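Saturday, late. Writing this fast before I forget what I changed.

Got to the shop at 7 and had the bench to myself till lunch. Mustel (the arm controller, for future me) would not connect for the first hour. Swapped the network cable, swapped it back, rebooted everything twice. Then it just connected. No idea. Wrote "cable??" on the tape on the side of the case and moved on.

Main job was the gripper speed. Had closing force way too high all week and kept blaming the fingers. Dropped it to 42 percent and the plates stopped chattering in the rack. Should of done that Tuesday. Also new rubber on the fingertips, cut from the Sotelo sheet, the thin stuff. Glue needs overnight really - I gave it a coffee break.

Reach is still the thing. Table is 1650 long and the far end is a stretch for the arm, it goes nearly straight and then the wrist does that ugly flip. Moved the start pose back 600 and that helped on the near side, made the far side worse. Option one, shorter table. Option two, turn the table more. Option three, put nothing I care about at the far end. Going with three for now.

Redid the brown paper too. Old sheet had torn where I keep leaning on it. New roll is wider so there's extra, will trim it later, or not.

Afternoon was layout. Want a kitchen sort of job it can do start to finish: corn out of the tray, plates out of the rack, something tall to pick up off a shelf. The board across the wire basket is my shelf. It's not fixed down, so if the arm bumps it the whole lot goes. Need clamps. Put clamps on the Livent order along with the 3 spare fuses and more tape. 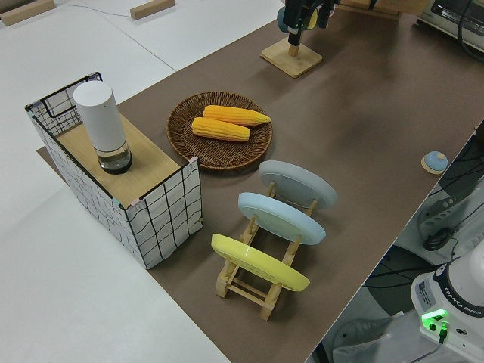
*Layout no. 2, arm parked over the post. Corn, plates, tall white thing on the basket.*

Ran the corn pick after dinner. First go it came down between the two ears and pinched air. Second go got one, held it, dropped it on the rim of the tray. Third was clean! Then four bad ones in a row so I'm not calling that working. I think the grip point is off to one side, about a finger's width, always the same direction, so it's probaly my calibration and not the fingers. Good news if so.

Plates I only tried once. Got scared and hit stop.

Cemau script still crashes if you cancel in the middle of a move. Log says timeout, log always says timeout. Look at it tomorrow with fresh eyes.

Tomorrow - recalibrate first, before touching ANYTHING else. Then clamps if they have any in the drawer. Then plates, slow. Back hurts. Bed.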